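**Padance 2 – bimanual policy package for tabletop sorting**

Padance is a training and evaluation package for two-arm manipulation cells. It ships with a trained policy, the demonstration set used to train it, and the scripts needed to repeat our tests on your own hardware. Version 2 replaces the single-arm controller from the Trikov release.

## Method

Each arm is driven by its own action head. Both heads read one shared scene encoding, so either arm can act on objects the other is about to reach. Actions are predicted in chunks of 50 steps and blended where chunks overlap. No object models or grasp labels are used.

Demonstrations were recorded by teleoperation at the Zallstead lab. The mug subset covers pick, handover and placement on a board, with the board angle changed between episodes.

## Contents

| Item | Value |
|---|---|
| Demonstrations, total | 2090 |
| Demonstrations, mug subset | 400 |
| Action chunk length | 50 steps |
| Held-out layouts | 12 |
| Arms supported | 2, parallel grippers |

## Results

The shared encoding reduced contact between the arms in the central zone compared with two independent policies. Most remaining failures are late handle grasps on mugs placed close together. Transparent objects are still weak – the policy tends to close short of thin clear panels, and we do not recommend it for them without extra demonstrations.

The Imai baseline is included for comparison and runs from the same config file.

## Cell layout

The reference cell has one arm at each side of a wood-topped table in a black aluminum frame. Mugs go toward the back of the table, within reach of both grippers. Their colors and patterns are mixed, and the board can lie at an angle.

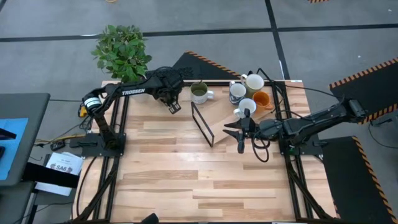

## Requirements

- Two arms with matching firmware
- One fixed camera with a view of the whole tabletop
- Calibration file for each arm, repeated after any change to the base mounts

Weights and data are delivered as separate downloads. The August update changes the calibration format – older files must be converted before first use.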